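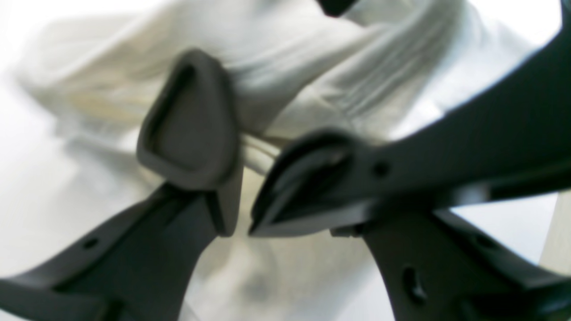 Second season with the boat, and the first real trip

I bought the Suver in the spring of last year and spent most of that season going around the same two buoys. It's a small cruising dinghy, secondhand, with a mast that one person can raise if the wind is light and a centerboard that sticks halfway down. Last month I finally took it somewhere. We sailed the length of Tilallow Lake, camped one night on the far shore and sailed back the next day.

"We" was me and Aoife Brophy, who has crewed on bigger boats and hadn't been in a dinghy for years. I had asked Tomos Kemeys first, but he had a knee operation coming up in June and had been told to stay off it.

The lake is 33 miles long if you follow the old river channel. We launched at the south ramp, a little after seven in the morning. The ramp is concrete and has a bad drop at the end when the water is down, so I backed the trailer in until the hubs were just under and floated her off from there. Parking was 2 dollars at the machine. I put the receipt on the dash and then worried for half the morning that it had slid off.

The forecast was southwest at ten knots, building after lunch. What we had for the first two hours was a lot less than that. We drifted past the marina with the jib hanging and ate the sandwiches that were supposed to be lunch. Aoife steered while I sorted out the centerboard. I had sanded the edges over the winter and thought that had fixed it, but it still stuck at the same place. I got it down by standing on it. I'm going to have to take it out and look at the case properly, and I've been putting that off because it means turning the boat over.

The wind came in at the narrows. It does this most days, according to Mared Morris, who keeps her boat at the club and has sailed up there more than anyone I know. She told me to reef before the narrows even if it looked silly. I didn't, because it looked silly. Ten minutes later we were both sitting out as far as we could with the main half let go and water coming over the side deck. We ran her into a patch of reeds on the east bank, tied in the reef there and carried on. It took me three tries to get the reef line around the boom the right way. I had practiced it in the driveway, where it was easy.

After that it was the best sailing I've done. We were on a broad reach for the whole upper lake, with the boat steady and not much to do except watch for stumps. The stumps are marked on the Grulik chart, but that chart was surveyed when the reservoir was fuller. Some of what it shows as two feet under is now above the surface. We hit nothing, and we saw the worst ones in plenty of time with the sun behind us.

We camped at the landing below Mathias Point. There's a flat spot for two tents and a ring of stones for a fire. Leave the beach on the left alone, it's soft mud under an inch of sand and I lost a shoe in it for a while. We pulled the boat up on two fenders used as rollers and tied the bow to a tree. I slept badly because the halyard was tapping on the mast and I was too lazy to get up and tie it off. Aoife got up and did it at four.

Going home was slower. The wind had stayed in the southwest, so we beat all the way down, tack after tack, and my hands were raw by the narrows. I own gloves. They were in the car. Below the marina it went light again and we paddled the last stretch, and got to the ramp with nearly an hour of daylight left. The receipt was still on the dash.

Things I'm changing for next time:

A second paddle. We had one, and took turns.

Reef line in a different color from the outhaul. Siwan Eynon suggested this after I told her about the reeds, and she has some red line left over that she says I can have.

Smaller dry bags. The one big one wouldn't go under the foredeck, so it rode in the middle of the boat and we climbed over it on every tack.

Water. We took enough, but all of it was in one jug, and the jug was heavy and always on the wrong side.

Wilfredo Navarro wants to bring his boat along in the fall and make it two nights. His is faster than mine, so he can go ahead and get the fire started. I've said yes as long as I have the centerboard case done by then. It's on the list for next weekend, weather permitting, and if anyone reading this has replaced the board gasket on an older Suver, please leave a comment and tell me what you used.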